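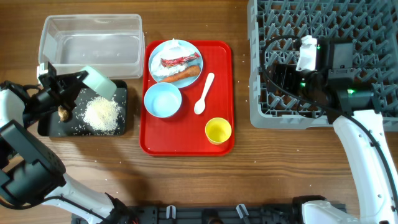
Checked and written up by Chepkoech Swai, Jernthorpe lab, December 18, 2025

Bench inspection for the Resia clear-up trials (two arms, one tray of dishes). Heiðrún Ragnarsson asked for comments this time and not just ticks, so I've gone on a bit, sorry!

1. Base rail and clamps tight: OK
Gave both a good wiggle. Nothing shifted.

2. Cables clear of the joints: OK, with a moan
The loops are still bigger than I'd like. Fine at trial speed, but I wouldn't run the fast setting until they're tied back.

3. Stop button tested from both sides of the bench: OK
Pressed it 4 times, arms held every time.

4. Start layout reset: PASS ON SECOND GO

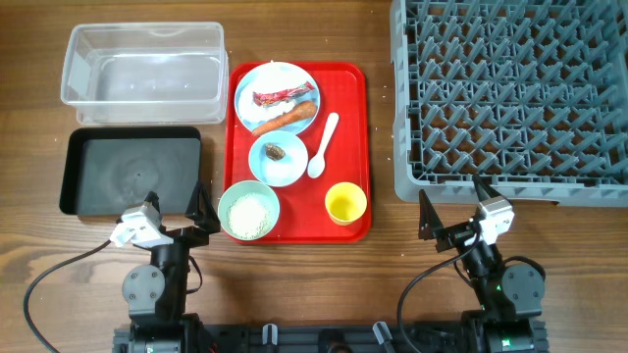 I'd put the spoon the wrong way round on my first try, and the method does care about that. We're comparing one long demonstration against the same job chopped into short labelled stages, so if the start drifts, the scores mean very little. 183 demonstrations are in the training set so far, all by hand.

5. Loose food on the bench: NEEDS ATTENTION
Rice gets everywhere (I found a grain in my sleeve). Brush down between trials, please, and keep it away from the rail.

6. Arms don't cross when both are over the tray: OK
Watched this one with my hand on the stop. Closest gap was around 2 cm, inside our limit but only just.
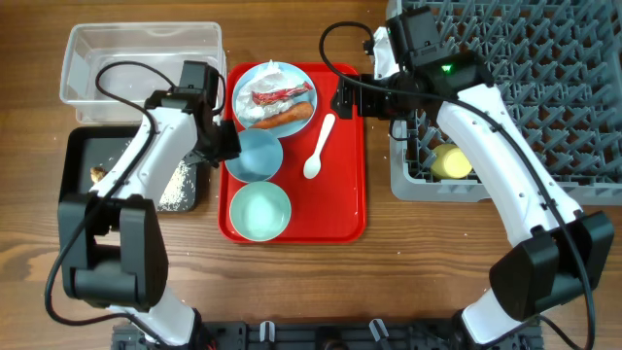

Item 6: both grippers over the red tray, yellow cup in the rack.

7. Rack seated, pegs undamaged: OK
No cracks that I could feel.

8. Wrist view usable for scoring: OK
We score a dish as racked if it stays put with the gripper clear of it. Lean doesn't count against it, which Heiðrún and I argued over in June and I lost.

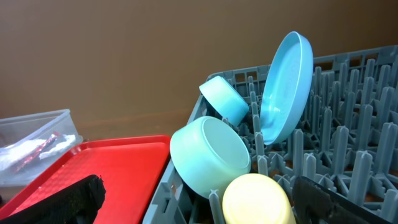 Item 8: plate, bowls and yellow piece in the rack, wrist view.

9. Finger pads: REPLACE SOON
Spares are in the Flurkasow drawer. Recheck before the next batch of 100 trials, and initial the sheet this time!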